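Short Stories in August

Mon 24 August

I set myself a job this summer, and it was to read the short story collections I own before buying any more. I have a whole shelf of them. Most were bought at readings or picked up second-hand, and a fair number still had the receipt tucked in at the first story. The rule was one story a night, in order, no skipping.

I have now done 30 nights. I missed 2 of them in the first week when I was away and made them up on the Sunday, which I don't recommend. Three stories in a day blur together and I had to go back to one of them.

The book that took up most of the month was the Itstead anthology, which collects crime and ghost stories set in one small port town. Every contributor was given the same map and told to stay on it. I expected this to get dull. It didn't, mainly because they disagree about the place. In one story the ferry office is where everybody goes for gossip, and in the next it has been shut for years. The editor has left these clashes alone and I think that was right.

The best piece is the longest, about a woman who takes over a chandler's shop and keeps finding orders in the book for a boat that sank. It is told flatly, with no big scene at the end. The weakest is the opener, which explains the whole town to you before anyone has spoken. If you pick this one up, start with the second story and come back.

After that I read the Gyamfi collection, a thin paperback with a green spine. These are family stories, nearly all set in kitchens or cars. I read the first half out on the back step while it was still light, and the rest in bed when the weather turned.

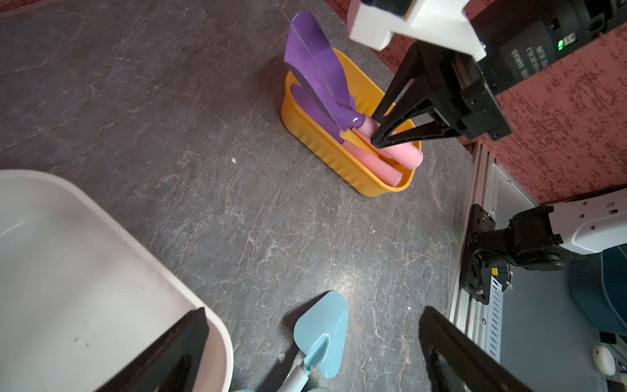
What I look for in a collection

I have been trying to work out why I finish some of these books and not others. Length matters less than I thought. I like a collection to have an order to it, even if I can't say what the order is. Two stories with the same sort of ending should not sit next to each other, and you would be surprised how often they do.

I also like an introduction that is short. The one in the Onditia book of prize winners runs to 4 pages and mentions every story in it, including how several of them turn out. I now read introductions last.

Prize stickers don't tell me much either way. The Onditia has one on the front and I found it patchy. The Gyamfi has never won anything as far as I know, and I have already lent it out.

Next month

In September I am going to try the Uston omnibus, which is 1,416 pages and has been holding up one end of the shelf since I moved in. One story a night won't get me through it before Christmas, so I may let myself read two at weekends. It is too heavy to hold in bed and will have to be read at the table.

If you know of any other anthologies set in a single town, leave a comment. I'd prefer ones still in print, but the library here is good at finding older things if you give them the editor's name.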